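Small dark specks on white table top, and which cable to keep on it?

Posted by Remedios Umali

Since September I have a plain white table against an off-white wall. I like it very much, but I see tiny dark specks on the top and I do not know if they are dirt or marks in the surface. Also there is always a thin black cable lying across it.
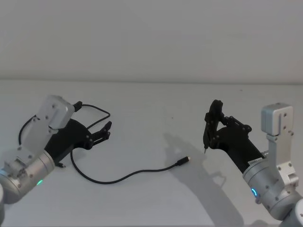
The table top, with the long cable and its small black plug.

I wiped it one time with a damp cloth – no big change. Is something stronger safe? And how do you keep thin cables tidy on a table without a drawer?

Arturo Valentini

First pass your fingernail over one speck. If you feel it, it is dirt, and warm water with a drop of washing-up liquid should be enough. Do not use scouring powder on white, it makes the surface dull and then it takes more dirt than before.

For the cables, look at the plugs before you put anything away. Mine were all black and thin, and I mixed them every week. Now I tie a paper label near each plug. USB-C ones go together in one bag.
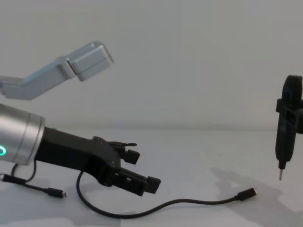 Skusach

Same problem here. I bought a cable box for 49 and it is too small, so don't buy that. A cable of 200 cm you can roll in a loose ring and close with a strip of Velcro – not tight, or it breaks inside near the plug. For the specks I don't know, sorry.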